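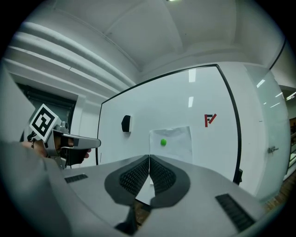
Kilberg Hall, shared rooms and stairs
Walk-through checklist, June
Done by: Ivone Guerra. Second pair of eyes: Sum-yee Tang
Start 7:10 a.m., before the bookings came in

Key: OK / FIX / WATCH / N/A

EXITS AND STAIRS
Front doors, open outward, not blocked - OK
Side door to parking lot - FIX. Push bar sticks. Needs a hard shove, a kid could not do it. Figueiredo called, they want to see the latch before quoting.
Back stairs, handrail - OK, tightened last time and still tight
Back stairs, nosing on treads - WATCH. Third one from top lifting at left corner. Taped for now.
Exit signs lit - OK except upstairs hall, flickers. FIX
Stair width clear - FIX. Folding chairs again. Moved them myself. Please stop putting chairs there.

FIRE
Extinguisher, kitchen - OK, pin in, gauge in green
Extinguisher, upper hall - tag out of date. FIX
Smoke alarms, test button - 14 tested, all sounded. Upper hall one is quiet, new battery then retest
Fire blanket by stove - OK
Call point glass - OK
Evacuation map - old one, still shows the wall we took out. Sigrún Damgaard has the new drawing, need it printed big

ELECTRICAL
Panel door closes, labels readable - OK mostly. Breaker 3 has no label. What is it??
Extension cords - FIX. Two daisy chained behind the piano. Unplugged and took them to the office.
Outlet covers - one cracked, ladies restroom, low on left. FIX before Sunday
Water heater - set to 120, OK

KITCHEN
Knives locked away - OK
Fridge temp - OK, log sheet not filled in since the last group tho
Floor by sink - slippery, mat has curled up. Mat gone to trash. New mat please
Gas shutoff reachable - OK

MEETING ROOMS
Tables, legs lock - OK. One wobbly, turned upside down so no one uses it
Window latches - OK
Blind cords tied up out of reach - FIX, both rooms
Wall fixtures, give each a good pull (coat hooks, boards, clock) - OK, clock needed a new screw
Whiteboard needs a proper clean, scuffs and specks. Not a safety item, just saying. Eraser is there, use it

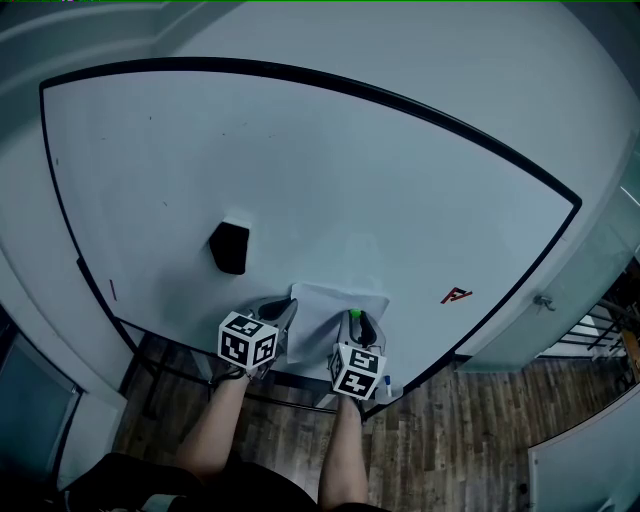 Cremilda Lopes wrote back that the rooms are fine by her but the side door has been like that all winter and she does not want to see it marked WATCH next month and then forgotten. If Figueiredo can't come this week she would sooner pay someone else. She also asked for a notice on the inside of the door saying push hard, both hands, until it is fixed.

Reply from me: it is FIX, not WATCH, see top. Notice going up tonight. Will chase Figueiredo in the morning.

FIRST AID
Box in kitchen - OK, burn gel low
Box upstairs - missing bandages, tape, scissors. FIX
Pillport cabinet (office) - locked, key on hook, OK
Accident book - last page nearly full, order one

OUTSIDE
Ramp surface - OK, sweep it
Ramp edge paint - worn, WATCH
Parking lot light, post nearest street - out. FIX, needs the tall ladder so two poeple
Dumpster lid - OK
Loose paver by bike rack - FIX, cone on it

OCCUPANCY
Main hall sign says 70 - OK, posted and readable
Chairs set out above that? - no

MONEY
Limit without asking is 600. Door plus extinguisher tag will eat most of that. Mat, burn gel, outlet cover out of petty cash.

STILL OPEN FROM LAST TIME
Gutter over side door
Upstairs window, paint stuck shut
Spare keys, Cremilda Queiroz has one set, where is the other

Recheck of all FIX items: Sunday, 8 a.m. Bring flashlight, 9V batteries, screwdriver. Meet at the side door.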